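Ok, gym towel thread. My gym has decided everyone must lay a towel on the seat before using a machine, and I have questions.

The sign went up in June. "Towel on every seat, every set." Fine. The gym sells a microfiber one at the desk, made by Prastus, for 9 dollars. Funny how that works.

The sign says it "stops sweat at the source." Does it? A thin cloth on vinyl, with a grown adult pressing down on it for five minutes? I'd like to see that tested by someone who doesn't sell the cloth.

Also, which side goes down? If I flip it between machines, I've wiped the last seat onto my own legs. If I don't flip it, I've carried the last seat over to the next one. Pick your favorite.

Somebody replied "just bring two." So now I'm hauling laundry to the gym.

Nuwan Khan (trains in the mornings, knows more than me) says the spray bottle does the real work and the towel is manners. I can live with manners. I'd just like the sign to say manners.

Then there's the size problem. Most towels are made for benches. The seats on half these machines are narrow, so a full towel hangs down both sides and slides off the second you shift your weight. The Jumetti one I bought online was so big I sat on it like a picnic.

What I do now: fold it the long way, lay it along the seat, press the corners flat, sit down slowly. Works about as well as anything. Still creeps on me by the third set.

And before someone sends me the Drodport towel with the "grip backing" — I tried it. It gripped my shorts. Stood up and it came with me. 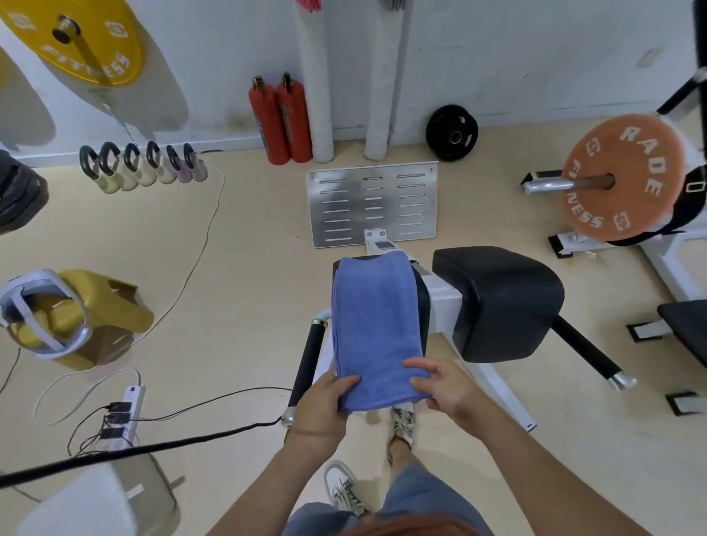 Khương Fitness, back corner — June
Folded lengthwise on the narrow seat, blue microfiber, both hands on it to get it to lie flat. Big black pad right next to it, and does one towel cover that too? The sign is silent. So do I need a seat towel and a pad towel? Am I at three towels now?

I will say the blue is nice. Goes with the shorts.

To be fair, I asked at the desk how often they wipe the machines down themselves. I got "regularly." Regularly is a word that covers a lot of ground.

So I'm keeping the towel, and I'm using the spray before AND after, like I did before the sign. If anybody has a towel that stays put on a skinny seat, tell me — and please, only if you paid for it yourself.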